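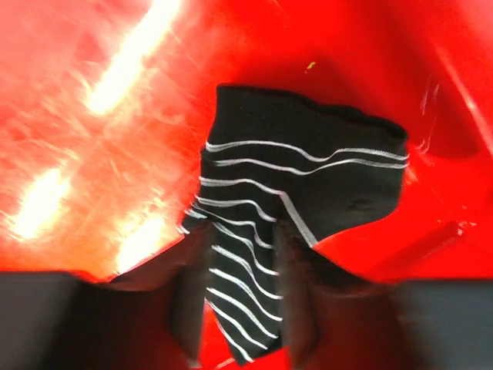 Noko clothes drying rack, large model: my review after one winter

I bought the Noko rack in the autumn, when the dryer in our building was broken for the second time and I had no more patience to wait for the repair. I live in a flat with two rooms and a small balcony, so all the washing of three people must dry inside from October to April. Before this I had a rack from Arruda, the cheap one with thin wires, and it served me four years until one leg became bent.

The Noko comes in a flat box and is almost ready. You only have to push the four plastic feet on the legs and click the side wings in their place. The instruction paper has drawings only, no words, and the drawing for the wings is upside down compared to how the rack stands in front of you. I put the left wing on the right side and had to take it off again with quite a lot of force. After that it was easy.

When it is open it is 96 centimeters high, which for me is a good height. With the old one I always had pain in my back after hanging the small things. The wings can be set in two positions, flat or raised. I use them flat for shirts and raised for trousers, so that the legs do not touch the floor.

Now about the small things, because this is where I spend most of the time on washing day. There are 13 little clips on a bar at the side, made for socks and underwear. The clips are strong and they do not leave a mark on thick cotton. On thin knitted socks they do leave one, a small dent in the cuff, and I now hang these by the toe. I also wish the clips could slide. They are fixed, and the distance between them is too small for the thick hiking socks of my husband, which stay damp where they touch each other. My solution is to leave every second clip empty and put the rest over the normal rods.

Drying time depends on the room more than on the rack, I know this. In our bedroom with the window a little open, a load of T-shirts needs one night. Towels need a night and the next day. Jeans I do not want to talk about. With the Arruda it was longer, I think because the wires were closer together and the air could not go between.

The rods are coated with white plastic. After one winter there is no rust, but on two rods near the hinge the coating has a crack and I am watching it. One foot came off in January and rolled under the wardrobe. I wrote to Noko to ask for a spare one, and they answered after 21 days that feet are sold only as a set. The shop in Wullisholm where I bought the rack gave me one from a display model for free, so I recommend the shop more than the customer service.

Before buying I also looked at the Zulley tower, which has three levels and wheels. It takes less floor, but the levels are so close that a long shirt has to be folded double, and then it dries badly in the middle. For a family with baby clothes it may be the better choice.

What I like: the height, the stable legs, that it folds thin enough to go behind a door.
What I do not like: fixed clips, the feet, the drawing of the wings.

I give it four stars of five. I would buy it again, and I would glue the feet on the first day.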